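Household Guidance: Cables, Desks and Floor Robots

Last updated: 12th May

Print this page | E-mail this page

714 shares | 2 comments

Robot vacuums and other self-driving floor machines are now common in homes and home offices. Most faults reported to the Sodano Household Advice Service are minor. The exception is cable entanglement, which can stall a machine, damage its brush motor, or pull an appliance off a desk. This page sets out how such faults arise, what to do when one occurs, and how a room should be prepared before a machine is allowed to run unattended.

What went wrong in one case

In December the service received a report concerning a Durketti floor robot used in a study. The machine had been set to clean at night with the door closed. It picked up a loose charging lead, wound it around the main brush, and continued to pull. The lead was connected to a power strip on a shelf. The strip fell, and one of its outlet covers cracked. The robot then stopped with an error tone and remained in place until morning, when the owner attempted to free the brush with scissors while the machine was still switched on. The brush turned briefly. The owner received a cut to one finger.

Edeltraud Pichler, who reviewed the report for the service, identified two separate failures. The first was the condition of the floor before the run. The second was the attempt to clear a jam on a machine that had not been turned off. The cracked power strip was withdrawn from use and replaced. The robot was returned to service after its brush and end bearings had been inspected.

Preparing the room

Floor preparation should be carried out with the machine docked and switched off. Begin at the desk, where cables are most often found, and work outward to the door.

Cables that drop from a desktop should be gathered and fastened to the underside or rear leg of the desk. Hook-and-loop straps are suitable and can be reopened when equipment is changed. Do not use staples or nails, which can pierce the outer jacket. A cable that must cross open floor should be placed in a low floor cover with sloped sides, and the robot should be blocked from that strip by a barrier or a no-go line in its control app. Cables should not be run under a rug, where heat and wear cannot be seen.
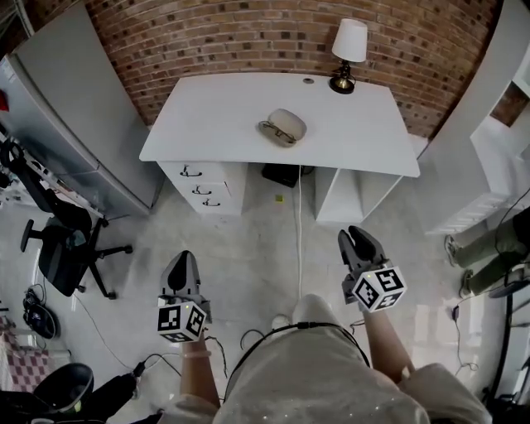

A desk area with a white cable running across the floor and black cables at lower left.

Small adapters and their cords should be raised to shelf height or mounted on a wall bracket, with enough space around them for air to move. Bags should be hung up and their straps secured. Cloths and clothing should be removed from the floor; fabric is drawn into the brush as readily as cord, and it can cover the air outlet. Small loose items should be picked up by hand before each run.

Office chairs deserve attention. A five-legged base may trap a round machine between two casters, and repeated attempts to escape place a heavy load on the drive wheels. Push the chair fully under the desk or move it out of the room.

Lamps and other light objects on a desk may be pulled down if their cords are caught below. Check that no cord hangs in a loop within reach of the machine.

Clearing a jam safely

1. Press the stop button and wait for all movement to end.

2. Turn off the main power switch. Pausing the machine through the app is not sufficient, as a scheduled run may restart it.

3. If the caught cable is connected to an outlet, unplug it at the wall before touching either the cable or the robot.

4. Turn the machine over on a soft, flat surface and remove the brush guard and brush.

5. Unwind the cable by hand. Do not cut a power cable, and do not pull it sharply.

6. Examine the full length of the cable. Discard it if the jacket is split, flattened or scorched, or if any metal is showing.

7. Remove hair and thread from the ends of the brush, refit the parts, and run the machine under supervision for one full cycle.

A machine that smells of burning, feels unusually warm or makes a grinding noise should not be recharged. Move it away from anything that can catch fire, if this can be done safely, and contact the maker or a qualified repairer. A swollen or leaking battery must not be opened or handled. If there is smoke or flame, leave the room, close the door and call the fire department.

Limits of obstacle sensors

Many machines are sold with sensors intended to detect objects on the floor. Such sensors do not remove the need for preparation. Thin cables lie below the height at which some units can detect them, and a cable close in color to the floor may be missed by a camera. Owners of Prinex and Durketti models should consult the manual for the smallest object their unit is designed to avoid.

Reports of entanglement may be submitted to the service in writing. Please include the model name, the type of cable involved and the floor covering in the room.

Was this page useful? Yes | No

1,071 readers found this page useful

Print this page | E-mail this page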